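Print this article | E-mail this to a friend

Wanted: people to push small blocks about, no experience needed

By Rūta Sakalauskas
Mar 12, 2018

If you have ever been told that you would be replaced by a robot, the people at Kallow would like a word. They need you first. They need you for two hours at a time, with a break for tea, to steer a robot arm while it shoves coloured plastic shapes across a wooden board.

The firm, which has the upstairs of the old Kairys furniture works, has been at this since September. The aim is to gather enough examples of shoving for a computer program to get the hang of it. The program is called Flidider. I asked why and was told that all the better names had gone.

The idea is easy enough to follow, even after a sandwich lunch. A person sits at a desk with a hand control. A written instruction comes up on a screen, of the kind a patient parent might give: push the red star to the yellow heart, or move the green circle away from the blue cube. The person moves the control, the arm moves its rod, and the rod pushes the block, or pushes a different block, or sails past the lot. Everything is recorded. Each attempt is then stored with its instruction, and one day, when there are enough of them, the program will be given the whole heap and expected to make sense of it.

"People come in expecting it to be like a film," said Ilze Pētersons, who runs the sessions. "Then they spend ten minutes trying to get a cube to go in a straight line."

I was one of those people. A cube pushed in the middle of a side goes forward. A cube pushed anywhere else turns round to look at you. I was asked to bring the triangle up to the cylinder and managed it on my fourth go, by which time I had moved almost everything else on the board as well. Ms Pētersons typed something. I asked if it was a low mark. She said they did not give marks, in the voice of somebody who had just given one.

The count on the day of my visit stood at 2731 good examples. When I left it was 2731. The target for this first stage was 2000, which was passed some time ago and replaced by a higher target, as tends to happen with targets.

What counts as good is a matter of some debate on the premises. Mārtiņš Stankevičius, who looks after the software, likes clumsy examples and would have more of them. His argument is that a program shown only tidy pushes will have no notion of what to do when a block slides off sideways, and that watching a person make a mess and then mend it is worth more than watching a champion. Ms Pētersons agrees up to a point. The point is when the mess is not mended.

So there is a second pile. It holds 420 attempts in which the person gave up, ran out of time, pushed the wrong thing with great confidence or, in one case, fell asleep. Mr Stankevičius refuses to have it deleted. He believes it will come in handy. Mine, I understand, are in there.

The instructions cause more trouble than the pushing. At first the staff wrote them all themselves, and the result read like the work of two people who had shared an office for too long. Everything was "push" and everything was "to the left of". They now ask visitors to watch recordings of finished attempts and write down, in their own words, what the arm was told to do. This has brought in "nudge", "budge", "scoot", "shift over a bit" and one "encourage". The heart has been called a heart by nearly everybody. The hexagon has been called a hexagon, an octagon, a nut, a fifty pence piece (wrong on two counts, said Mr Stankevičius) and "the yellow one that isn't the heart".

That last is perfectly good English and the program will have to learn it. So will you and I, if we are ever to get anything passed to us across a kitchen table by a machine, which is roughly where the firm thinks all of this is heading. For now the machine does not pass anything. It has no fingers to pass with, only a plain dark rod with a blunt end, and what it can do with a block is lean on it.
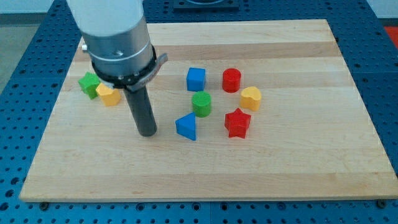

There is a good deal to be said for leaning. A rod cannot drop anything, and it cannot crush a visitor's fingers by closing on them. It also leaves the person at the desk with only two directions to worry about, forwards-and-back and side-to-side, and I can report that two is plenty. The eight shapes come in four colours, two of each, so that "the blue one" is never quite enough of an answer and people are forced to say what they mean. Ms Pētersons muddles them up by hand between attempts. She has been asked by several visitors why a robot does not do this, and she has asked Mr Stankevičius the same thing.

The blocks are made on a 3D printer.

Not everyone in the town was pleased when Kallow moved in. A letter in this paper last year warned of "job-stealing contraptions" above the carpet shop. So far the contraption has created work, if only in small parcels, and the carpet shop has sold Mr Stankevičius a rug. Sitters, as they are known, are paid by the session. The oldest on the list is Ona Mockus, a retired dressmaker, whose attempts are so smooth that they were at first put down to a fault in the recording.

"It is only like guiding cloth," Mrs Mockus told me. "You don't push it. You let it think it was going there."

Her daughter Aušra, who drove her in and was talked into having a turn, is in the second pile with me.

There has been one trial of the program itself, on a much smaller helping of examples. It was asked to push the green cylinder to the yellow hexagon. It moved to the green cylinder, stopped just short, and stayed there until it was switched off. Mr Stankevičius described this as encouraging. A later version did touch the cylinder, and there was cake.

The next trial waits on the new total, 2883, which Ms Pētersons hopes to reach before the lease comes up. After that the work moves to a second bench in the Nendeck building across the yard, where the plan is to try longer jobs: put all the blocks in a line, or sort them into corners by colour. These need a dozen pushes or more, in an order that makes sense, and a person to sit through every one of them. More sitters will be wanted. Good eyesight is useful. Patience is checked at the door, by means of a form.

Anyone interested can call at the side entrance on a weekday morning. The bell does not work. Knock, and somebody will come down when they have finished the push they are on.

Print this article | E-mail this to a friend

Reader comments (5)

carpetbagger
I wrote the letter about the contraptions and I stand by it. How much do they pay?

Dilys in the Yard
Did three sessions before Christmas. Perfectly nice, warm room, decent biscuits. I still dream about that star. It catches on everything, you get a point round the back of the cylinder and the pair of them go off together like they're on a date.

P. Harrow
All this money to teach a machine what my grandson could do at eleven months. He would also have eaten the heart, I suppose.

Mārtiņš S.
Thank you for the write-up. One small correction, the program did not stay there until it was switched off. It moved back a little first. @carpetbagger the rates are on the form. @P. Harrow if he is over sixteen now please send him in.

tom_from_the_bus
A fifty pence has seven sides and isn't yellow. So that's the two counts. Took me all of lunch.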